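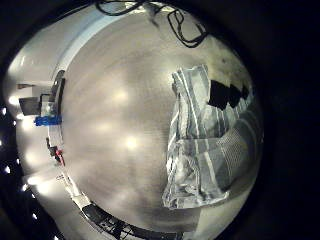 Getstead Bench Top, Satin Finish
Product code GS-652

The Getstead bench top is a replacement work surface for utility rooms, small kitchens and workshops. It is supplied as a single piece and fits most base units with a flat upper edge. The underside is sealed at our works and needs no further treatment.

Specification

Length: 652 mm, or cut to order
Edge: square, lightly eased
Finish: satin, one face only
Fixings supplied: 6 screws, 6 brackets
Weight: 11 kg
Upper limit for hot items without a trivet: 90 °C

Fitting

Check that the base unit is level in both directions before the top is laid. Pack low corners with shims; do not pull the top down with the screws. Leave a gap at the wall for sealant. Brackets go on the front rail first, then the back. Drill pilot holes by hand if the rail is softwood. A full fitting sheet is packed with the brackets.

Tops cut to order are sealed on the cut edge with Plandico edge sealer. If you trim the top on site, the sealer must be bought separately – one tin covers several edges.

Care

Wipe with warm water and a little washing-up liquid, then dry. Do not use scouring pads, bleach or oven cleaner. The finish will show light marks with use and these even out over the first few months. Deeper scratches can be reduced with the Nirkano pad, worked along the length of the top and never in circles.

Delivery and returns

Standard length is sent from stock. Cut lengths are made to order and cannot be returned unless faulty. Please check the top before signing for it. Damage in transit must be reported with the order number.

Trade orders are handled by Aroha Goodwin. Questions about fitting go to Hamish Stubbs on the technical desk.

Also in this range: Chowdhury upstand, Getstead end panel, Nirkano pad (pack of 6).

Page last revised April 18, 2023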